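Open Day at the Salis Lab: How a Robot Learns Kitchen Jobs

For readers in grades 3 to 6

In October the Salis lab in Fultden opens its doors to school groups. Visitors see robots at work and can ask the engineers questions. This page explains the main parts of the demonstration. Words in the list at the end are worth reading before you come.

What is the robot for?

The robot in the kitchen room is called Dratum. It is used to study housework. Putting a mug in a dishwasher is easy for most people, but it is hard for a machine. A mug can be in many positions. It can be turned the wrong way. It can slip. A factory robot usually picks up the same part from the same spot all day. A kitchen robot cannot count on that.

What parts does it have?

Dratum has two arms and two hands. Each arm is made of stiff pieces called links. The places where links meet are called joints. Your elbow is a joint, and so is your wrist. A motor turns each robot joint by a small amount, and a sensor measures how far it turned.

The hands have several fingers. Some robots use a simple gripper with two flat jaws, like a pair of tongs. A hand with more fingers can wrap around a curved object, but it has more motors to control and more ways to get the grip wrong.

Cameras give the robot its view. A computer looks for edges, shapes and colors in each camera picture and works out where objects are. Shiny metal is difficult because it reflects other things in the room. Clear plastic is difficult too.

How does it learn?

Lutfa Selvanayagam runs the training work. Her team uses a method called learning from examples. A person guides the arms through a job while the computer records the position of every joint. Then the person does it again with the mug in a new place. For the mug job the team recorded 1675 examples. The computer searches them for patterns, and the patterns become a program that the robot can run by itself.

The team then tests the program. A test has 40 tries. On the first test, Dratum placed the mug correctly in 19 of them. The team studied the failed tries and recorded more examples of the hard parts.

What happens in the mug job?

The job is divided into steps. The robot must find the mug, close its fingers around it, lift it, move it clear of the sink, and set it in the rack. The two arms have to share the space without touching each other.

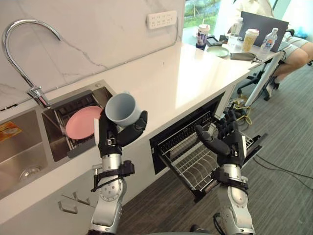

One hand grips the mug while the other reaches toward the open dishwasher drawer.

Rules for visitors

Stay behind the line on the floor. Do not reach toward the arms, even when they are still. A red stop button cuts power to the motors, and only staff may press it. Boonmee Siriwan leads the tours, and each tour includes 5 minutes for questions in the Biswas Room.

Words to know

Joint: a place where two parts meet and can move.
Link: a stiff piece between joints.
Sensor: a device that measures something, such as an angle or a force.
Program: a set of instructions for a computer.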